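Static cling and shine marks on black synthetic lining after washing

Posted by Wanda Ridgeway in Laundry and Fabric Care
Tuesday, October 13, 2026

I have several black garments in smooth synthetic fabric, mostly polyester with a little elastane according to the labels. Since we moved in August they come out of the dryer clinging to themselves, and two of them have shiny patches along the seams that were not there before. The seams themselves have started to pucker. Same detergent as before (Senivum liquid, the unscented one), same cycle, 40 minutes on medium heat. The dryer is different. It came with the house, a Rulero vented model with no manual. Water here is harder than at the old place. Is this the dryer, the water, or the fabric wearing out? And can the shine be taken off?

2 replies marked helpful

Phyllis Gosling
You have two or three separate problems and they need to be taken one at a time.

Static. Polyester holds very little moisture, so once it is fully dry any further tumbling builds up charge. Forty minutes is too long for a light synthetic load in most vented dryers. Take the synthetics out while they are barely damp and hang them. If your dryer has a moisture sensor, wipe the two metal strips inside the drum with white vinegar on a cloth. A film from dryer sheets will make the sensor read dry too early or late, depending on the model.

Shine. There are two kinds and they are treated differently. Residue shine is detergent or softener sitting on the surface. It feels slightly waxy and often shows as a gray bloom when you bend the cloth. Pressure or heat shine is the fiber itself flattened or softened. It feels smooth and hard, and it follows the places where there are extra layers underneath, which means seams, pocket edges and hems.

For residue, run a warm wash with no detergent and half a cup of white vinegar, then a second plain rinse. Hard water makes residue worse, so go by the hard water line on the detergent cap or add a water softening powder. Do not simply add more detergent.

For heat shine, hold a steamer an inch off the cloth, then brush with a soft clothes brush while it is still damp. This lifts the surface a little on a matte weave. On a satin weave it does almost nothing. If the fiber has melted, it is permanent.

Puckering is usually the thread shrinking at a different rate from the cloth. Cotton thread in a polyester seam is the classic case. Steam the seam from the wrong side, pull it gently along its length and let it cool flat. Expect partial improvement.

One of mine has both finishes in it, which makes the comparison easy:

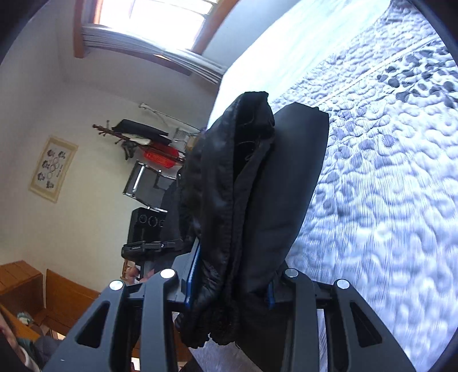

Black fabric, glossy and wrinkled beside the puckered seam, flatter and matte on the right-hand fold.

Compare a suspect area with a part of the same garment that gets no wear, such as the inside of a hem. If both have the same sheen, the fabric was made that way and you can stop treating it.

Beverley Kettle
Its the dryer. Had the same thing with an Enemmont, medium on that was hotter than high on my old one. Use low and dont bother with sheets.

Carol Sugden
Agree with low heat, but check the vent hose before you blame the machine. A crushed hose behind the dryer traps heat, and a house that has changed hands often has one – mine was folded flat against the wall. Clean the lint screen with hot water and a brush as well. If water beads on the mesh, it is coated. I would also turn everything black inside out before washing. It does nothing for static but the rubbing then happens on the side no one sees.

Wanda Ridgeway
Thank you. The hose is bent and the screen does hold water. I will straighten the one and scrub the other before I try the vinegar wash.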